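4. Setup and Upkeep of the Hand-Held Gripper

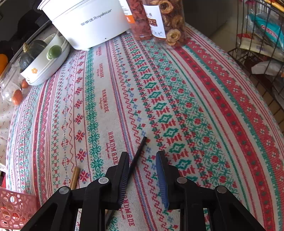 4.1 Mechanical arrangement

Figure 3. The hand-held gripper over a printed tablecloth, jaws open, with a black stick between and beyond the fingers. The ribbed blue pads are on the inner sides of the fingers; the pivot pins of the linkage are silver.

The gripper used at the Porncombe site is a two-finger, parallel-closing tool carried by the operator and matched in geometry to the end effector on the Balogun arm. Each finger is held by a linkage with two pivots per side. All four pins can be reached from the top face, so the linkage can be serviced without taking the tool off its handle. Finger travel is set by a pair of stop screws in the housing. We set both stops with the jaws fully open and then lock them with thread compound – adjusting one side alone shifts the closing point off the center line and produces a bias in the recorded grasp position.

The pads are bonded to the fingers with a thin double-sided film. Earlier versions used a screwed pad, but the screw heads caught on slender objects, and thin sticks were the worst case. With sticks of the kind shown in Figure 3, the contact area is a narrow line across the ribs, and a pad that has lifted at one corner lets the stick rotate during the lift.

4.2 Inspection before a session

The operator opens and closes the tool by hand ten times and feels for drag. The fingers are then closed on a strip of paper, first at the tips and then at the base. If the paper pulls out at one end and holds at the other, the fingers are no longer parallel and the outer pins are checked for play. A pin is replaced when side play at the fingertip can be seen by eye. We did not find a dial gauge useful here, as the reading depended mostly on how firmly the housing was clamped.

Pads are wiped with a damp cloth and left to dry. Alcohol was dropped from the procedure in March after it softened the bonding film on two tools.

4.3 Wear and replacement

The service log covers 2770 closing cycles on a single tool. The first pad came loose after 838 cycles, at the lower edge of the left finger. It was rebonded and failed again roughly 540 cycles later, which led us to replace the pads as a pair and to clean the finger face down to bare material each time. No further pad failures were logged on that tool. Pin wear was slower and showed up first at the outer pivots, where the load from the trigger rod enters the linkage.

Replacement takes one person and a bench vise with soft jaws. The old pad is peeled from the tip downward, the film residue is scraped off, and the new pad is pressed in place with the fingers closed on a flat spacer for 3 hours. Pads fitted without the spacer tended to sit at a slight angle.

4.4 Recalibration

Any change to pads or pins alters the zero position of the jaw encoder. After service the jaws are closed fully, the encoder is zeroed, and the open reading is compared with the value stored for that tool. Readings outside the tolerance are sent back to the stop-screw adjustment in Section 4.1. Recordings made at Boltville before this check was introduced are kept in a separate set and are not used in the results of Section 5.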